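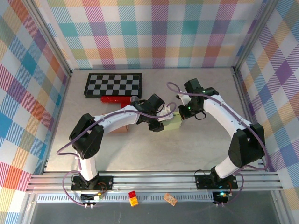

Dremgate Community Hall Association
Minutes of the May meeting of the Management Group

The meeting opened at 7.05 pm in the small meeting room. Eleven members were present. Two apologies were received and accepted.

1. Minutes of the previous meeting

The minutes were approved with one correction. Under item 6, "kitchen hatch" should read "kitchen door". Matters arising were dealt with under the items below.

2. Finance

The balance of the general account stood at £2751 at the end of the month. Hire income was slightly down on the same period last year, owing to the closure of the main hall during the floor repairs. The insurance premium has been paid. The invoice from Stekier for clearing the gutters, in the sum of £285, was approved for payment. It was noted that the downpipe on the car park side is still leaking at the second joint, and Stekier will be asked to return without further charge.

3. Redecoration of the small rooms

Members considered colours and finishes for the two small rooms, which were last painted before the present lease. The Chair reported that Barroso had quoted for plain emulsion throughout, with a separate price for papering one wall in each room. Several members were in favour of a patterned paper. Others felt that a strong pattern would date quickly and would show damage from stacked chairs.

It was agreed that the walls should be plain, in an off-white, and that any colour should come from the curtains. Samples are to be brought to the next meeting. The quotation from Barroso was accepted subject to written confirmation that the skirting boards are included.

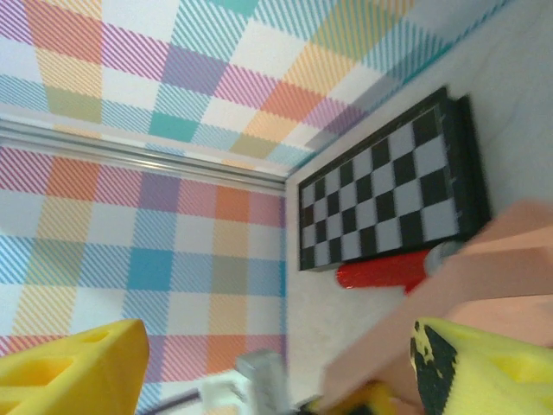

4. Games afternoon

The group considered a request from the games afternoon for a second cupboard and for replacement equipment. Attendance has grown since the winter and the present shelf is full. Members favoured boards of the type with black and light grey squares and a black frame, as these are easily seen by players with poor eyesight. Spending of up to £165 was approved, to include the cupboard. The request for an earlier start was declined, as it would overlap with the parent and toddler session.

5. Hire charges

A proposal to raise the hourly charge for the main hall was discussed at length. It was agreed to leave charges unchanged until the autumn and to review them when the heating costs are known. The deposit for evening parties will rise to £200 with immediate effect. Bookings already confirmed are not affected. 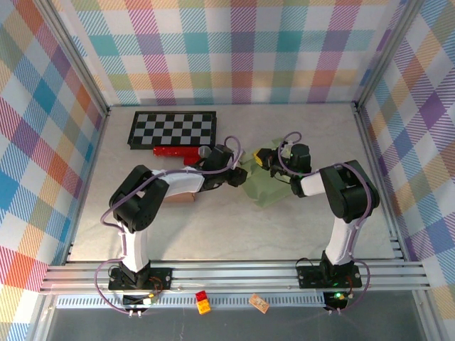

6. Flooring in the rear corridor

Grarkimico has supplied three samples of sheet flooring for the rear corridor, and these were passed round. The darkest was thought unsuitable for a corridor without a window. Opinion was divided between a plain beige and a light, marble-patterned floor, the latter being preferred by most of those who clean the building, who considered that it would show fewer marks. The marble pattern was carried by seven votes to three, with one abstention. The Secretary will ask Grarkimico for a fitting date outside term time.

7. Any other business

The noticeboard key is missing and a new lock will be fitted. Hirers are to be reminded that the side gate must be bolted on leaving.

The meeting closed at 8.40 pm. The next meeting will be held in June at the usual time.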